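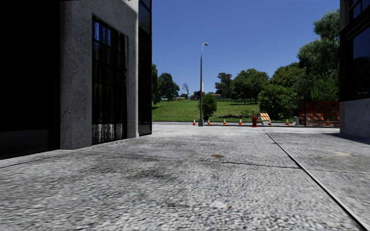 Residents of Ulside are responsible for the routine cleaning of private walks, entry slabs and garage aprons. Most complaints received by the Nondel Property Office concern stains that were scrubbed with the wrong product. A small rust-brown mark near a joint, as on the gray slab shown, should be treated separately from general dirt, and the whole surface need not be washed on its account.

## Rust marks

- Sweep the area and rinse it with plain water.
- Apply undiluted white vinegar or lemon juice and leave it for 7 minutes.
- Scrub with a stiff nylon brush. Wire brushes shed bristles, which rust in turn.
- Rinse well and repeat once if required.

Vinegar may dull concrete. Test it first in a corner and keep it off limestone and marble.

## Oil and grease

Cover fresh spills with clay cat litter overnight, then sweep up and bag the litter. Older spots respond to dish soap and hot water. Used litter may not be placed in yard waste bins.

## Joints

Pull weeds by hand before November. Open joints should be brushed clean and left to dry before sealant is applied.

Long-handled nylon brushes may be borrowed from the Povenel desk on Saturday mornings, for up to six days. Requests for repair of sunken or cracked slabs should be made on Form 1356.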